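Smokehouse notebook, April, batch 31

Started 6:40. Two bellies and one loin from Prultard, delivered last night and kept at 38 F. The loin is leaner than the last one. Trimmed the ragged edge off the thinner belly and saved the scraps for sausage.

Cure for this batch is the plain one: salt, brown sugar, black pepper, juniper, bay, and the pink salt weighed separately on the small scale. Thaddäus wanted garlic in it again. I left it out of the bellies and put it on the loin only, so we can taste the two side by side. The total going into the cure fridge came to 1168 ounces with the older pieces from batch 30 counted in. Shelf two is full.

Juniper from Zwahlen is stronger than the old jar. Crush it less next time or cut it by a third. My hands still smell of it.
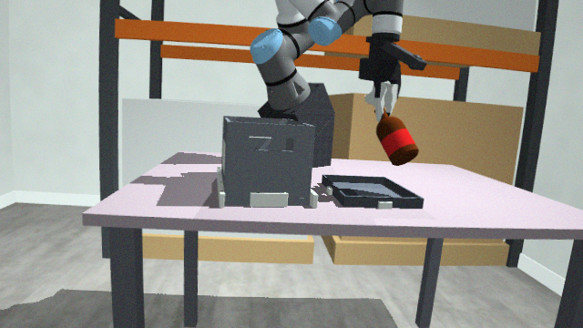
Bottle held above the table, bin and tray below.

Cold smoke on the batch 30 pieces began at 9:15, beech with a little apple. Smokehouse held at 59 F until noon, then crept up when the sun reached the west wall. Opened the lower vent and hung a wet cloth over the intake. It settled again by 1:30. If April stays this warm we should smoke at night and leave the daytime for drying.

Surface on the batch 30 belly was tacky all over except near the string, where two pieces had been touching. Moved the hooks apart. Did not wipe anything.

Tasted the last of batch 28 with Thaddäus at lunch. Good color, too salty at the ends, fine in the middle. He thinks the pieces were too uneven in thickness. I think we left them in the cure four days too long while waiting for the Tolon fridge to be fixed. Sliced thin on rye it was all right. Sliced thick it was not.

Fevley asked again for a sweeter one for their shop. Will try a small piece with maple sugar in the next batch, no more than that. 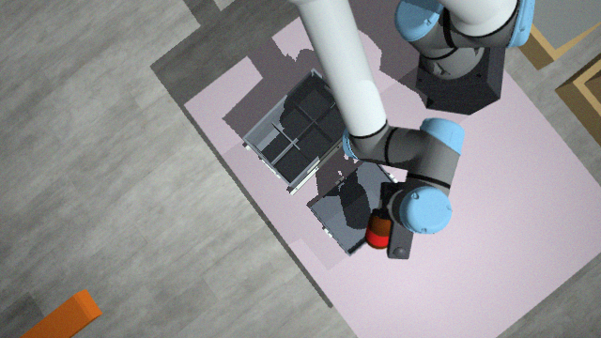

How long does the loin need to rest between the cure and the smoke?
Two nights, rinsed, patted dry and left uncovered on the rack in the fridge. One night was too short last time and the smoke came out blotchy.

Still to do: turn the bellies every morning, order string, clean the drip pan, write the weights on the tags in pencil (the pen ran again).

A.M.

Comments

Thaddäus Trummer: Turned the bellies at 7:00. Plenty of liquid in the bag with the thin one, hardly any in the other. I would still put garlic on everything.

Annelies Mayrhofer: Noted. Wait for the loin first.

Thaddäus Trummer: String is ordered. Drip pan is done.

Recent entries
Batch 30, cure and first weights
Batch 29, pork neck with paprika
Batch 28, salty ends
Beech and apple compared
Cleaning the smokehouse flue

Last updated: April, 4:20 p.m.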